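Home | Topics | Ask | Unanswered | Log in

Clubs & School Projects > Robotics

Sorting arm keeps letting go in the wrong square — code or setup?

Posted by ferkthorpe_botclub
27 views this week | 4 people are following this

Hi all! I help out with an after-school robotics club, and we're getting a sorting project ready for our open evening in June. The kids named the arm Arutwood (no idea, they voted) and the job sounds simple enough. It picks play food and foam blocks out of a yellow basket and puts each one in its own square on a table we've marked off with blue painter's tape. There's a little camera at the wrist so the arm can look at the tape and work out where it is.

The trouble is that it gets the first item right nearly every time and then starts to drift. By the third one it's letting go on top of a tape line, or one square over. The kids who wrote the program think the table is to blame, and the kids who taped the table think it's the program. You can imagine how our last session went.

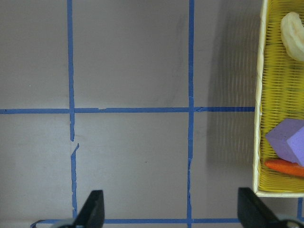

We've got the carrot, a purple foam cube and a pale curvy thing for it to deal with, and the carrot is by far the worst. It swings a bit when it gets lifted, so even when the arm stops in the right place the carrot sometimes lands crooked. I've told the kids to leave that for now and get the cube working first — was that the right call?

The way they've done it, the program looks for the tape once at the start, saves where the crossings are, and then trusts those numbers for the whole run. The basket always starts on the right. We have 2 sessions left before I have to tell the school if we're showing it or not, so I'd love to hear what you'd try first. We can't spend any money!

Helpful? 4 | Share | Report

pillai_workbench

I ran a club with a nearly identical setup and my money's on the "looks once" part. If the arm bumps the table or the base shifts even slightly, every saved number is off from then on. Have it go back to the same spot above the table before each drop and find the nearest crossing again. It's slower, but for an open evening slow is fine, people like watching it think.

I'd redo the tape too. The left strip in your picture has a torn gap in it and the edges wander, and if your program is fitting a line to everything blue, a wobbly edge can pull that line sideways. Press the new strip down along a ruler and cut the ends with scissors. There's also a shadow next to the basket, so check what your blue setting picks up over there compared with the lower left, where it's brighter.

Before any of that, do one boring test. Send the arm to the same crossing over and over with nothing in the gripper and have the kids mark where it ends up. If the marks spread out, leave the camera code alone for now and go tighten the arm.

And yes, cube first. Get the carrot going after that, and try gripping it nearer the middle.

Helpful? 27 | Share | Report

unidix

did you restart it

Helpful? 2 | Share | Report

soldersmoke_3

Agree with the long answer above, except I'd do the tape before touching the code. It takes a few minutes and then the two groups can stop blaming each other over it. Our team lost 3 whole meetings to a line finder that was fine all along.

Also make the arm wait a second after it lifts. Ours used to move off while the item was still swinging, and that pause fixed most of the crooked landings. Good luck with the open evening — post an update if you get the carrot to behave!

Helpful? 3 | Share | Report

Contact us | Community rules | Back to top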